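October
By the newsletter editor

The lending cupboard at Tanham: how the first year went

The lending cupboard in the side room at Tanham hall has now been open for a full year, and several readers have asked how it is doing and whether the rules are going to change. The short answer is that it is well used, it costs very little to run, and a few of the rules will change from the start of next month.

For anyone who has moved here recently, the cupboard holds household things that most people need now and then but don't want to buy or store. There is a carpet cleaner, a wallpaper steamer, a set of folding chairs, a long ladder, a gazebo, a sewing machine, jam pans, a cake stand and a good many hand tools. There is also a shelf of board games and jigsaws, which was added in the spring when a household in Treltitz Road cleared its loft. You join once, you pay a small yearly fee, and after that most items are free to borrow. The carpet cleaner and the steamer carry a small charge that goes towards repairs.

We had 90 member households by the end of the summer. The steamer has hardly been on its shelf since it arrived, and there is now a waiting list for it. The gazebo was popular in June and July and has sat in its bag ever since. The jam pans went out again and again in September, when the plums were ready, and one of them came back with a burnt base that took two evenings and a lot of bicarbonate of soda to put right. If you burn a pan, please say so when you return it. You won't be charged. We would just like to know before the next person opens the bag.

The sewing machine has been a mixed success. It is a plain older Nurnura, heavy, with a metal case, and it sews through denim without trouble. But the instruction booklet went missing early on and some borrowers have brought the machine back unused. There is now a photocopied sheet in the lid showing how to thread it and wind the bobbin. The machine has been serviced by Aydoğan Repairs, on the corner by the bus stop, who also replaced the plug and sharpened the shears. They have agreed to look at our electrical items every 12 months.

Board games have brought in people who had never used the cupboard for anything else. They go out for a fortnight at a time and most come back complete. A few don't. We have one word game with too few vowels and a farm jigsaw of 100 pieces that has lost a corner. Neither is a disaster, but families with small children do mind about the missing corner. Please check under the sofa before you pack a game away, and put loose cards and counters in the zip bags provided. Rubber bands should be left off, as they perish and stick to the cards.
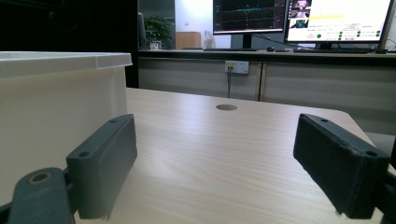
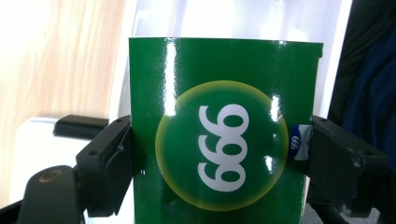
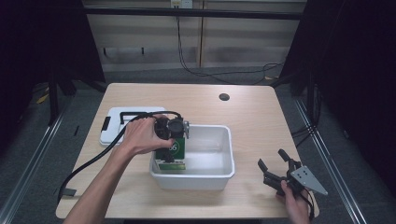
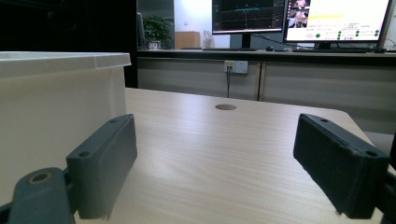 Now to the changes. The loan period for tools and kitchen things will stay at one week. For the steamer and the carpet cleaner it will drop to 2 nights, which is enough for an ordinary room and should shorten the wait. If you are doing up a whole house, ask at the desk and we will try to find you a longer slot in a quiet spell. January is usually easy. The weeks before Easter are not.

The desk will open an hour earlier in the evening, at six, and close at half past seven. Several people who work shifts told us that the old times were no use to them. The morning session carries on as before, from ten until noon. Returns can only be made while the desk is open. Twice this year a ladder was left leaning against the hall door overnight, and it is a matter of luck that it was still there in the morning.

Bookings have been kept in a paper diary up to now. That will continue, but from next month you will also be able to book by telephone during desk hours. We looked at an online system and decided against it for the time being. The cheapest one cost more each year than we spend on repairs, and a good number of members said they would rather ring up. We may look at it again when the lease on the room is renewed.

Deposits are being dropped for everything except the gazebo and the long ladder. They caused a great deal of fuss with envelopes and change, and in a whole year we kept back only one, for a drill that had been left out in the rain. The borrower had already offered to replace it.

We are also being more careful about what we accept. Offers of things for the cupboard are welcome, but storage is tight and we can't take large furniture, mattresses, car seats, cycle helmets or anything that runs on petrol. We have enough slow cookers. What we are short of is a decent hedge trimmer, a second steamer, a pasting table that stands level, extra large cooking pots for parties, and a suitcase or two in good condition. A baby bath was asked for several times over the summer. Please ring before bringing anything in, and don't leave bags in the porch.

The yearly fee stays the same. Members joining in the autumn have in the past paid for a full year and then been asked again in the spring, which was unfair, and from now on your year will run from the day you join. If you paid in August or September your card has already been altered, and you needn't do anything.

Help with the desk is needed in the evenings, especially in winter. A shift is an hour and a half, there is a heater, and somebody will show you how the diary works. You don't have to commit to every week. Put your name on the sheet inside the cupboard door, or leave a note with your telephone number in the hall letterbox.

The cupboard will be shut for a stocktake in the last week of the month. Anything on loan that week can be kept until the desk opens again, with no need to renew.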